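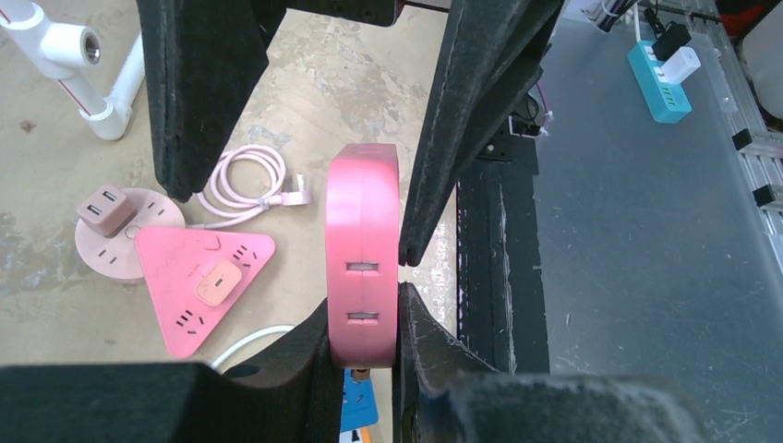
Wrist view: a pink power strip at the gripper, with more strips and chargers on the table.

Shares 777 | Comments 16

Call for participants: working group on good practice for two-arm table cells

Plurard is looking for people to help write a plain set of rules for small robot cells in which two arms share one table. The draft is called the Kanodwood Code, after the town where the first meeting was held. It covers setting out, daily checks, cable handling, stopping and restarting, and what gets written down afterwards.

We have seven places. You do not need to be an engineer. We would like to hear from operators, technicians, trainers, safety reps and anyone who has had to clear a table between runs and put it back the same way. At least two of the places will go to people who work with the arms every day.

The starting text is a set of 1,147 comments sent in by operators on the earlier draft. Most of them were about three sections.

Section 2, loose items. The earlier draft said "keep the table clear", and operators told us this was no use when the job is to sort or pick up loose things. The new wording will have to say how many leads may be out at once, whether they should be coiled or tied, and who decides.

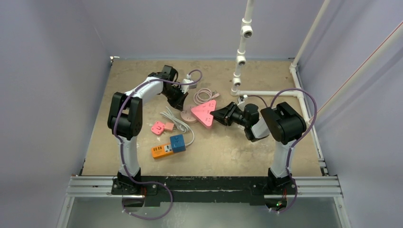

Section 4, the arms' own cables. There is disagreement over how much slack to leave. Too little and it pulls at the wrist, too much and it can catch on the elbow or the fittings at the side of the table. Grakari has offered its in-house checklist as a basis and the group will go through it line by line.

Section 5, shared space. The draft asks for a slow speed whenever both grippers are over the same part of the table. It does not say how large that part is or how it should be marked. Some members want a fixed distance and others want it left to each site. We need a form of words that can be checked by a person standing at the cell.

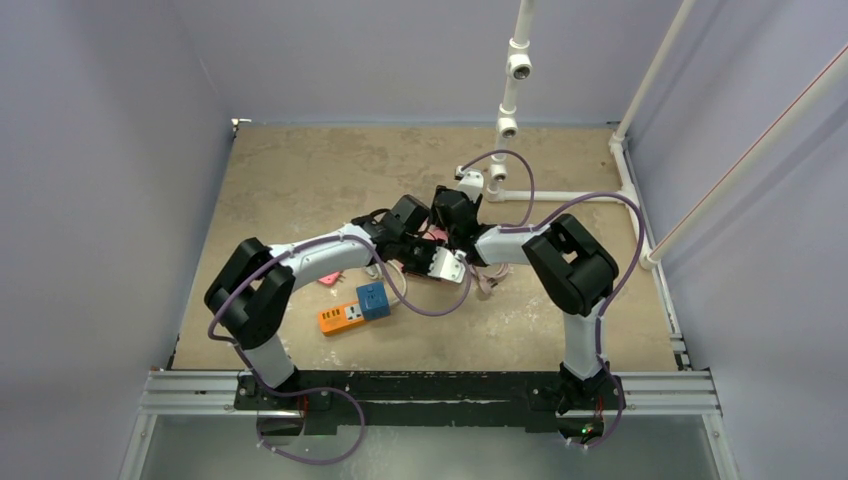
Both arms at the middle of the table, the case covered by Section 5.

Electrical goods used as practice items have a short section to themselves. As drafted, power strips and chargers on the table must never be connected to the mains, and anything with a cracked case or bent pins is taken out of use. Comments on this are welcome even if you do not join the group.

What we ask of you

Meetings are online and start at 16:00. The first is in February. Between meetings there is reading to do, usually a few pages, and you will be asked to try at least one section at your own site and report back. If your site cannot allow that, tell us and we will pair you with one that can.

There is no fee. Travel to the one meeting in Kanodwood is paid, and so is lunch. Employers who need a letter to release staff can have one from us.

How to apply

Send one page to the Plurard standards desk saying what you do, what kind of cell you work with and which section you would most like to change. Please do not send a CV. If you have used the Imai stop-and-restart sheet, mention it, as we have very few people who know it well.

Applicants will hear from us either way. Those not given a place can ask to be on the reading list, and will receive each draft at the same time as the group.

Shares 777 | Comments 16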